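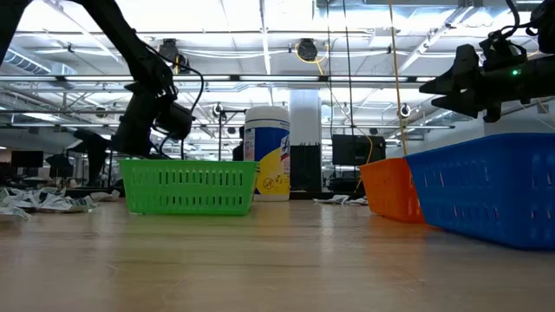
1/ Sorting the packing table at Porkden this month. Three baskets: green, orange, blue. Trying to get to a point where I can pack an order without hunting for anything.

2/ Green is for small packets. Orange is for things going back on the shelf. Blue is the big one, so it takes whatever ships next.

3/ I used to run one deep tote for everything. Up to 37 items in there on a bad morning, and the one I wanted was always at the bottom.
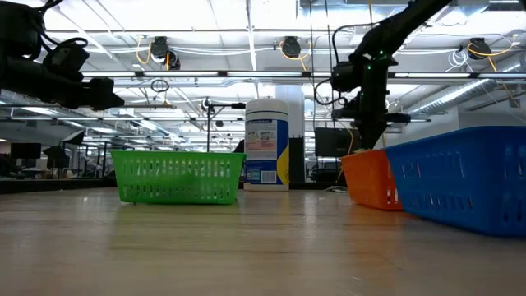 1 min read · 2 replies

4/ Wipes stay on the table behind the green basket. I kept them in a drawer for a while and the table got wiped maybe once in January. Now they're in reach and it gets done.

5/ The slots in the baskets help more than I thought they would. Crumbs and bits of wrapper drop through, so I lift the basket, wipe under it and put it back.

6/ Tried labels on the rims first. They peeled. Color works fine - I stopped reading the labels after the first day anyway.

7/ I time the reset at the end of the day. It was 33 minutes with the tote. With the baskets it's 19, and that includes wiping the table.

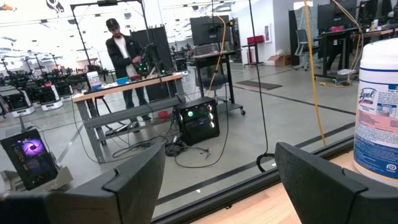
Wipes on the near table, workbench farther back.

8/ The workbench is next. It collects small stuff that has no home. Thinking one basket there too, same size as the green, and everything in it gets put away before I leave.

9/ Cables on the floor are a separate job. I have a bag of ties from Henare and no plan yet. If you've got a method that survives moving things every week, send it over.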